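Comunidade > Automação e robótica > Projetos em casa

Pinça manual impressa em casa: os dedos escorregam no tecido canelado

Perguntado por bagheri_oficina em 15 de agosto de 2022
Visualizações: 1712

Boa tarde a todos. Peço desculpa pelo meu português, não é a minha língua materna, mas tento escrever com cuidado.

Estou a construir em casa uma pinça de segurar na mão, com dois dedos paralelos, para recolher exemplos de dobrar roupa. Mais tarde quero montar os mesmos dedos num braço pequeno. O corpo é feito de placas impressas e o fecho faz-se com um gatilho e uma mola. Com toalhas funciona bem. Com bombazina, a pinça apanha a borda, levanta um pouco e depois o tecido sai de entre os dedos, sobretudo quando puxo no mesmo sentido dos canelados.

O que já experimentei:
- mola mais forte (a mão cansa-se depressa e o resultado ficou quase igual)
- fita de espuma nos dedos (descolou)
- fechar mais devagar

A abertura máxima é de 80 mm. Devo mudar a forma dos dedos ou o material das pontas? Agradeço também opiniões sobre a superfície de trabalho, porque não tenho bancada e trabalho em cima de uma esteira.

3 comentários ocultos

plurnholm
Resposta aceite · 52 votos

Tive um problema muito parecido na oficina partilhada onde trabalho. Penso que a mola não é a causa. Dois dedos de plástico liso têm pouco atrito, e com mais força o tecido simplesmente escorrega mais tarde.

Eu faria assim:

Primeiro, cole uma almofada de silicone macio na face interior. Eu uso 2 mm de espessura. Lixe antes o plástico e limpe-o com álcool, senão a cola não segura. Pode começar por um só dedo e deixar o outro rígido, que entra melhor por baixo da dobra.

Segundo, aproxime os dedos de maneira que atravessem os canelados e não ao longo deles. Na bombazina isto faz muita diferença. Numa perna de calça, os canelados vão normalmente no comprimento, portanto entre pelo lado.

Terceiro, verifique se as pontas fecham ao mesmo tempo que a base. Nas minhas primeiras peças a base tocava antes e nas pontas ficava uma abertura pequena, por onde o tecido fugia. Corrigi com uma inclinação ligeira no desenho.

Deixo uma fotografia de uma pinça deste género, com a almofada num só dedo, por cima de uma peça de bombazina dobrada.

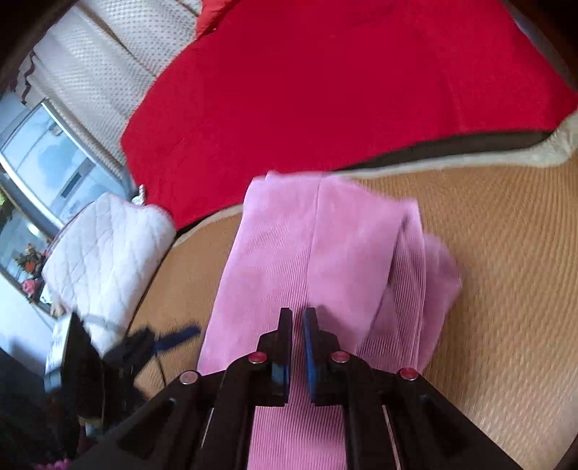

Almofada azul-escura na face interior do dedo direito; o esquerdo é todo preto.

Sobre a esteira: para mim serve. O dedo rígido pode prender nas fibras se vier muito inclinado, por isso arredonde a ponta com uma lixa fina.

celteo
4 votos

Concordo com a parte do silicone. Só acrescento que a espessura das almofadas rouba abertura, e convém calibrar outra vez o zero depois de colar. Eu esqueci-me disso e os meus registos de novembro ficaram todos com a pinça "fechada" antes do tempo. Tive de os repetir.

Se usar um medidor de curso no gatilho, guarde o valor com os dedos encostados e sem tecido, no início de cada sessão.

plustia
0 votos

Eu usava elástico de escritório enrolado nos dedos e chegava. É feio mas agarra. Com bombazina nunca experimentei, só com camisolas.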